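Kitchen Habits and Household Energy Use in the Kereama District

Student project report, submitted January 13, 2019
Prepared by Justinas Kalniņš and Ebony Rewi

1. Background

The purpose of this project was to establish how households in Kereama use energy when preparing the evening meal, and whether simple changes of habit would be acceptable to them. Heating and lighting were excluded. The project was carried out under the course in Applied Home Studies, and the questionnaire was adapted from one used the previous year in Mamby.

2. Method

A questionnaire was delivered to 98 households in November. Completed forms were returned by 84 of these, and 13 households agreed to keep a cooking diary for 2 weeks. The diary recorded the dish prepared, the appliance used, the time at which it was switched on and off, and the number of people who ate. Households were not asked to change anything during this period.

The layout of the kitchen was also noted. An oven, a cooktop and a microwave placed together allow the cook to move a dish from one to another with little effort, and it was expected that this would affect the choice of appliance.

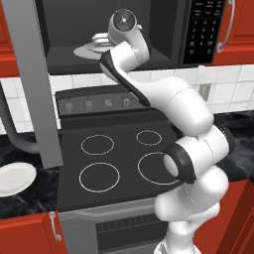

Ebony Rewi noted at this point that the expectation was not well supported by the diaries. In her view, people reach for the appliance their parents used, wherever it happens to stand, and the layout question should be dropped from any later version of the form.

3. Findings

Most diary households used the cooktop daily and the oven mainly for larger meals. Lids were used less often than the questionnaire answers had suggested. Several respondents who stated that they always covered a pan recorded long periods of open boiling, chiefly for potatoes and pasta.

Matching the pan to the ring was rarely mentioned. Where it was, the respondent had usually been taught to do so at school.
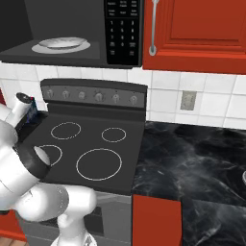 Figure 2. Electric stove with burner rings of different sizes.

Reheating was divided evenly between the microwave and the cooktop. Older respondents preferred the cooktop and gave taste as the reason.

4. Limits of the study

The diary group was small and had volunteered, so it may have been more interested in the subject than other residents. Times were written down by hand and some had clearly been filled in afterwards. No meter readings were taken. Homes with gas were included in the questionnaire but did not take part in the diary, and the findings on cooking time therefore apply to electric cooktops only.
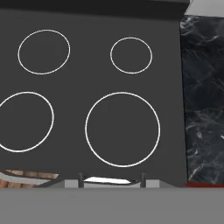 5. Recommendations

It is recommended that a short leaflet on lids, pan size and residual heat be offered to households through the Prellier library. A further study should include meter readings and should run in both summer and winter. The blank questionnaire and the diary form are held with the course papers and may be borrowed on request.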